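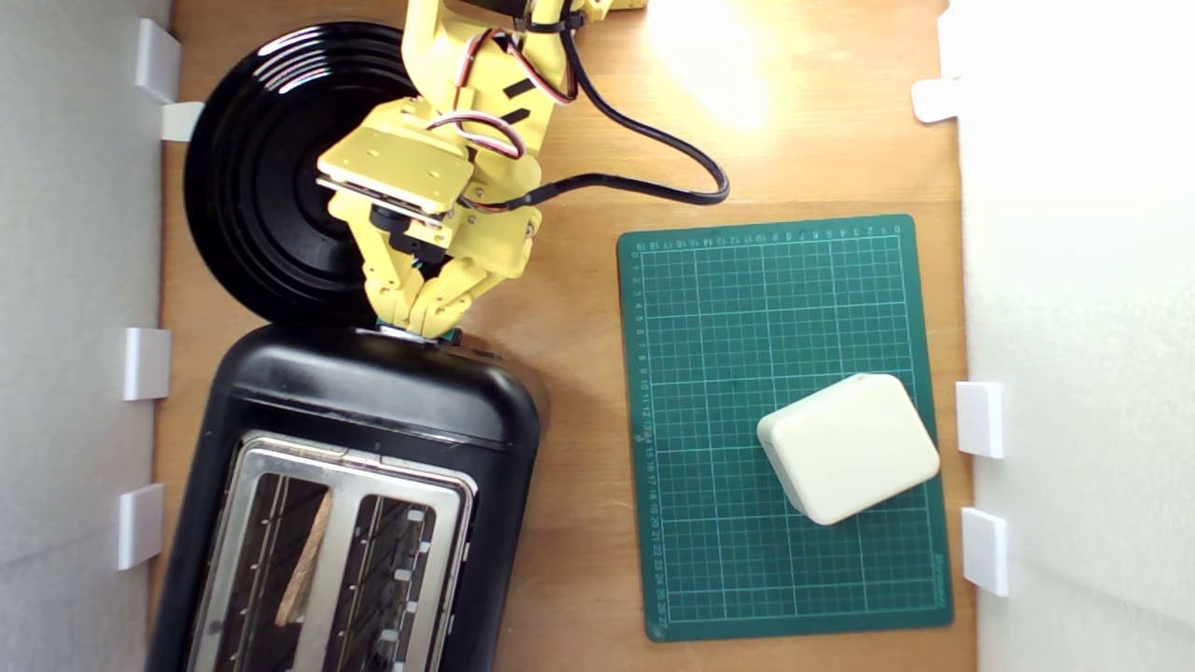 Vodena heist novel gets a second printing

16 Feb 2018 – Dirix says it will print 400 more copies of The Wakbridge Ledger, its crime novel set in 1678. The publisher calls demand "extraordinary" but won't give sales for the first run.

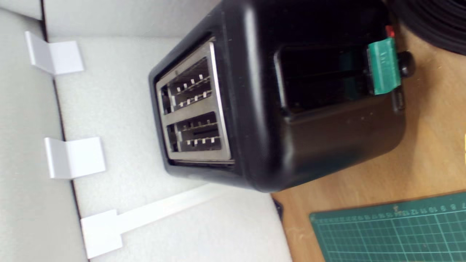
Sequel promised

Two more books are planned, both starring the forger Kanagaratnam. The first was due in January and hasn't shown up.

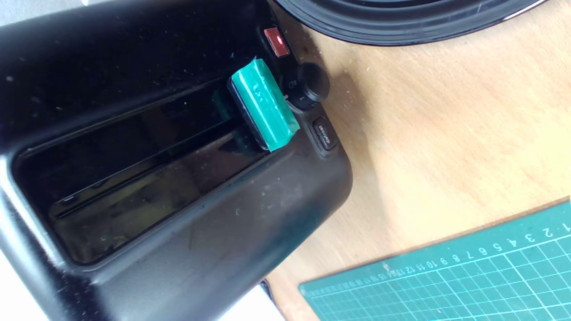 Film talk

Dirix also mentions screen interest – from whom, it doesn't say.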